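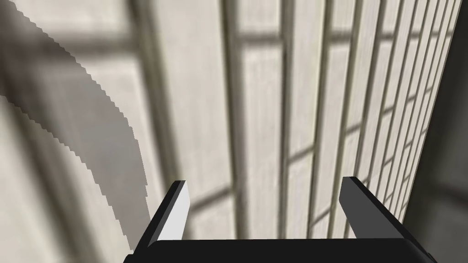

The monthly meeting of the Bikholm Residents' Association was held in the lower hall on Mon 21 December, with Cecilia Nartey presiding. The minutes of the previous meeting were approved with one correction: the word "lease" in the paragraph on the garden plots should read "license." The members then took up the notice board at the main entrance. The chair asked that the new board have black for the outer parts and a pale, near-white face where the notices go. This was agreed without a vote.

5 min read

Heating in the lower hall
The chair reported that the quote from Osei for replacing the two radiators on the north wall came to 695, including removal of the old units. A member asked whether the valves were included. They are not, and a revised quote will be requested. The item was held over.

Sculpture for the courtyard
A letter was received from Skultura offering the loan of a stone piece for the courtyard until June. Members spoke for and against. Concern was raised over the footing, as the paving near the drain has sunk, and over who would carry the insurance. It was moved and seconded that the loan be accepted on condition that Skultura insures the work – the motion carried, with four members opposed.

Fondholm path
The path to Fondholm remains closed at the lower gate. The town has been written to again. Some 40 households use the path, and several members asked that the next letter mention the school run. The chair will draft it.

Garden plots
License renewals are due before the next meeting. Plot 10 has been given up and will be offered to the first name on the waiting list. The request for a second water tap was declined for this year.

Other business
A member asked that the hall lights be left on until the last person has gone out to the parking lot. Agreed.

The meeting was adjourned at 9:10 p.m.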